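# The Wustari Speaker Timer for Public Hearings

If you've ever sat through a zoning hearing that was supposed to wrap up at nine and was still going strong at a quarter to midnight, you already know most of what we could say about this product. The Wustari is a speaker timer. It has one big countdown for the person at the podium, one small control box for whoever is keeping order, and three lights (green, yellow, red) that the whole room can read. We've been making it for town councils, school boards, county commissions and legislative committees for long enough now that we feel we know a good many of your meeting rooms personally, drafty windows and all.

**Price:** $371 for the standard set
**Availability:** In stock; the next batch of the wireless version ships in February
**Made by:** Clovado, in our own workshop

## How it came to be

Gertraud Lüthi designed the first Wustari after a long season as clerk to the Grernside council. She had been timing public comment with a kitchen timer, the wind-up kind shaped like a tomato, and holding up a square of yellow paper when a speaker had a minute left. Half the speakers never saw the paper. The other half saw it and felt they were being scolded. One gentleman, who had come to talk about the sewer assessment and had a perfectly good point to make, stopped dead at the sight of it and sat down with his point unmade, and she has told us that story often enough that we could all recite it.

So the first thing she wanted was a timer the speaker could see from the very beginning, with no surprises. The second was that the chair should be able to see the same numbers. And the third (this is the one people write to thank us for) was a pause button big enough to find without looking, so that when a council member breaks in with a question the time doesn't come out of the citizen's three minutes.

Most of the design was worked out at a table and most of it still is, with the parts spread around and somebody reading the customer letters aloud. We like it that way.

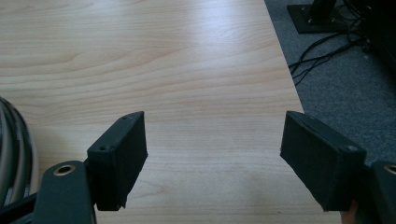 *Pale wood grain under the overhead lights.*

## What you get in the standard set

- Podium display with red countdown digits, easy to read at 60 feet
- Control box with start, pause, add-a-minute and clear buttons
- Three-color light bar, which can stand by itself or clip to the top of the display
- Connecting cable and a spare
- Rechargeable battery and wall charger
- Printed guide, plus a one-page card for the substitute clerk who was only told this afternoon

A padded case by Dierckx is available separately, and if your body meets in more than one building we do suggest it. It has a pocket for the cables and a flat sleeve for your sign-up sheets.

## Using it in a real meeting

Setting up is quick. Put the display where the speaker will naturally look, which in most rooms means just below and in front of the chair, and run the cable back to the clerk's seat. Turn the dial to the time allowed, anywhere from thirty seconds to an hour and a half. Press start when the speaker gives their name, or after they've given it, according to your own rules. (Please do decide this beforehand! We have had more letters about that one question than about the batteries, the lights and the cable put together.)

The green light comes on at the start. Yellow comes on when a minute is left, or at whatever point you choose; the setting is a small dial on the back of the control box and it stays where you put it. Red means the time is up. There's a chime too, and it has three volumes and an off position. We worked hard on the chime. The early one sounded like an oven, and people laughed, which is a pleasant thing to happen at a budget hearing but rather hard on the person who was in the middle of a sentence.

If a member of the panel interrupts, press pause. The digits blink slowly so everyone can see that the clock is being held. Press it again and the count picks up where it stopped. For witnesses who are called to testify at length, you can switch to counting upward, with the lights off altogether, and at the end the display will show the total time spoken apart from the total time paused. Committee staff who write up the record have been very fond of this feature, and we've heard of at least one long afternoon where it settled an argument over who had done most of the talking.

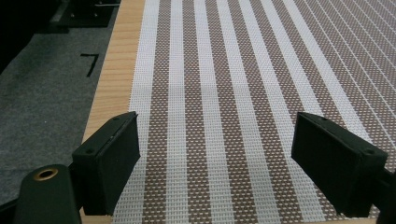 Translation is the other thing we get asked about, and we're glad people ask. When a speaker is working through an interpreter, many bodies give double time, and some hold the clock while the interpreter talks. The Wustari will do either. Slide the small switch marked "2x" and whatever time you've dialed in will be doubled for that one speaker, then go back to normal when you press clear. If you'd sooner hold the clock, the pause button is all you need, though your clerk will want a comfortable chair.

## Power and battery

The battery runs for 13 hours on a full charge with the lights on. It will also run straight from the wall. When the charge gets low a small lamp shows on the control box only, where the clerk can see it and the audience can't. You can plug in the charger while the clock is running and the count won't be disturbed.

The battery can be changed at home with an ordinary screwdriver. We sell replacements and we'll go on selling them for the older sets too, including the ones with the square buttons.

## Wired or wireless?

We make both, and the wireless set costs a little more. If your meeting room has a fixed dais and the furniture never moves, get the wired one. There's nothing to pair and the cable is a good strong one. If you meet in a school gym in the winter and a fire hall in the summer, or if you hold listening sessions out in the neighborhoods, you'll be happier with the wireless set. It has the same display and the same buttons, so a clerk who has learned one can sit right down with the other.

Either set will drive a second display, in case you'd like one facing the audience. You would be surprised how much calmer a crowded room gets when the people waiting their turn can see that everybody is getting the same three minutes.

## A few questions we hear a lot

**Can the chair take over from the clerk?**
Yes. A second control box plugs into the first, and whichever button is pressed last wins. Some chairs love this and some clerks don't, so we leave it to you to work out between yourselves.

**Does it cut off the microphone?**
No, and we don't plan to add it. We've been asked several times. The timer tells people their time is up, and what happens after that is up to the chair. Gertraud feels strongly about this and you are welcome to write to her, but she will write back, and at some length.

**Does it keep a record?**
It keeps the times from the current meeting until you clear them. It doesn't record names or sound.

**Can we use it for candidate debates?**
Please do. Set the dial for the opening statement, and use the add-a-minute button for rebuttals. Plenty of local debate hosts borrow the set from town hall for the evening, and the card for substitute clerks is a great help to moderators as well.

**We have the old model. Will the new light bar fit?**
It fits every set with round buttons. For the square-button sets you'll need a short adapter, and we'll tuck one in the box free if you tell us when you order.

## Ordering

We take purchase orders from any public body, large or small, and we're used to waiting for the vote that approves the payment. Send us the order when it suits your calendar and we'll hold the price for you. The prices on this page apply to orders received from December 2018 onward. There are 700 sets in use so far, and every one of them is covered for repairs for as long as the office that bought it wants to keep it.

If you'd like to try one first, we lend out a demonstration set for the length of one meeting plus a few days on either side. You pay the postage back. Tell us the size of your room, where the speakers stand and how long you allow them, and we'll set the dials before it leaves the workshop.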